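The woman who runs the refill counter in Treltdale starts before the shop opens, because the drums have to be moved while the floor is clear. She took over the lease from De Bruijn, the old hardware store, and kept the shelving, the scales and the sign over the back door. What she sells now is dish soap, laundry liquid, shampoo and vinegar, by weight, into whatever people bring.

"I get asked if I'm against plastic," she says. "I'm not against it. I have a cupboard full of it. I just don't see why you'd buy the same bottle over and over."

She grew up in Totaneck, where her mother kept one jug for cooking oil and took it back to the same grocer each week. She didn't think of that as anything special. It was how you bought oil. When she moved to Treltdale for work she noticed how much of her trash was empty soap bottles, and she started asking suppliers whether they would sell to her in bulk. Most said no. Ornent, a small soap maker down the valley, said yes, provided she took a full drum and paid up front.

"So I had a drum of dish soap in my hallway," she says. "I sold it to the neighbors until it was gone. Then I bought another one."

The counter opened on a Saturday with four products. It now has 60, though she says a dozen of them hardly move and she will probably drop them after the winter. The best seller is still the plain dish soap. Last year customers made 1,431 refills of it, a number she knows because the scale prints a ticket each time and she keeps the tickets for her taxes.

Asked what people get wrong, she goes straight to the containers. They bring bottles that haven't been rinsed, or they bring a bottle that held something else and want shampoo in it. She won't fill anything that smells of bleach or paint. Narrow necks slow everything down, and thin bottles tip over on the scale when they are half full. She prefers something squat with a wide base.

"Wash it at home and let it dry with the cap off," she says. "Overnight, if you can. Water in the bottom spoils the soap, and then you come back and tell me the soap is bad."

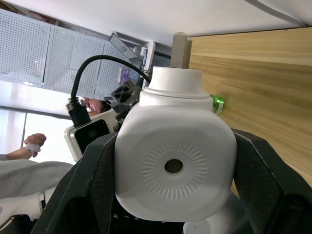
One regular customer, asked about the prices while waiting for the scale, said that the laundry liquid was cheaper than at the supermarket but the shampoo was not, and that she bought the shampoo elsewhere when money was tight.

The owner doesn't argue with that. Shampoo costs her more per drum, and she can't bring it down until she sells enough to order a bigger size. She sets prices by 100 grams so that people can compare them with the labels at home, and she tells them to do it.

"If it's cheaper somewhere else, I'd want to know too," she says.

There have been bad months. A valve failed one night and she came in to find laundry liquid across half the floor. It took two days to get it up, and the boards by the window were slippery for a week after that. She now keeps a tray under every drum and checks the taps before she locks up.

She has been asked to open a second counter in Totaneck and has looked at one room there, but the rent was too high and there was no way to get a drum through the door. She is still looking. In the meantime she drives over on the first Thursday of the month with the van and a smaller scale, and parks behind the library until four.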